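Gamthorpe Early Learning Association
Member Discussion Board
Topic: Proposed revision to the free play period, ages three to five

Posted by: Kittipong Jaidee, Program Office
9:40 a.m.

Members are invited to comment on the draft revision to the daily schedule before it goes to the board in December. The draft would lengthen the morning free play period and remove the teacher-led activity that now interrupts it. Snack would move to the end of the period and would be offered as an open table, so that children may eat when they are ready.

The Program Office takes the view that the present schedule gives children too little time to settle into a piece of play. Under the current arrangement, a child who arrives late may have no more than 14 minutes before the first cleanup signal. Staff at the Elotska site have raised this concern in three successive site reports.

Comments should address the draft itself. Questions about staffing ratios are being handled separately and should be sent to the office.

Posted by: suteline_lead
10:25 a.m.

On behalf of the teaching staff at Suteline, I wish to record our general support for the draft. Our rooms have followed a similar schedule since the fall. Transitions are calmer, and teachers report fewer disputes over materials at the end of the morning.

We do have one reservation. The draft states that teachers should "refrain from directing play" during the period. Several members of our staff read this as an instruction to stand back entirely, and two asked whether they were still permitted to sit on the floor with the children. The wording should be made clearer before adoption.

Posted by: catacutan_parent_rep
11:10 a.m.

The parents' group at Catacutan discussed the draft at its last meeting and does not support it in its present form.

Our concern is with the loss of the teacher-led activity. For many families, that activity is the part of the morning in which counting, letter sounds, and listening in a group are taught in a planned way. Parents were told at enrollment that it would take place every day. If it is removed, the association should state in writing where in the day those skills will be covered and who will be responsible for them.

We would also point out that a longer period does not help a child who drifts from one shelf to the next. Some children need an adult to suggest a starting point.

Posted by: r.m._elotska
1:15 p.m.

I respect the position of the Catacutan group, but I do not agree that planned teaching disappears under the draft. Section 3 keeps the afternoon group time as it stands. What changes is the morning.

I would also question the belief that children learn counting chiefly from group activities. A child who places one block on another is already working with size, balance, and order. A teacher who is nearby and attentive can add the words "on top," "under," and "same" at the moment they are of use — and can do so without taking over.

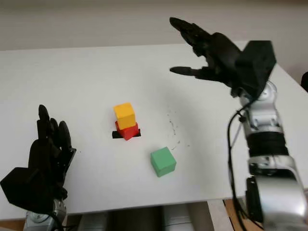
Suteline_lead replied that this was the very distinction the draft ought to spell out, and proposed that "refrain from directing play" be replaced with "join play at the child's invitation, and offer language and materials where helpful." Staff could follow such a sentence without asking for a ruling.

Posted by: catacutan_parent_rep
2:05 p.m.

The proposed wording is an improvement, and I will take it back to the parents' group. It does not settle the main point. "Nearby and attentive" describes a good teacher on a good day. A substitute who does not know the children will need something more definite to work from, and the draft offers nothing of the kind.

I would ask again for a written statement on counting and letter sounds.

Posted by: budget_observer
2:30 p.m.

The draft refers to a sum of 2,000 dollars per site for open-ended materials. Members should know whether this is new money or a transfer from the field trip line. If it is a transfer, I am opposed. The field trip line was reduced last year, and the families who rely on it were not consulted.

Posted by: Kittipong Jaidee, Program Office
3:50 p.m.

I thank members for their comments and can respond to several of them now.

The materials sum is new money and does not affect field trips. The draft should have said so, and a note will be added.

The wording offered by Suteline will go forward as an amendment. On the Catacutan request, the office will prepare a one-page statement showing where early number and letter work takes place across the full day. I cannot promise that it will include a fixed daily lesson, as the site directors remain divided on that question.

Guidance for substitutes is a fair request. Sites that already use a written sheet are asked to send a copy to the office.

Posted by: r.m._elotska
4:20 p.m.

Elotska has such a sheet and will send it tomorrow. It is due for an update — the section on outdoor play still refers to the old gate.

Posted by: catacutan_parent_rep
4:45 p.m.

Noted, with thanks. Our objection stands until the parents' group has seen the one-page statement.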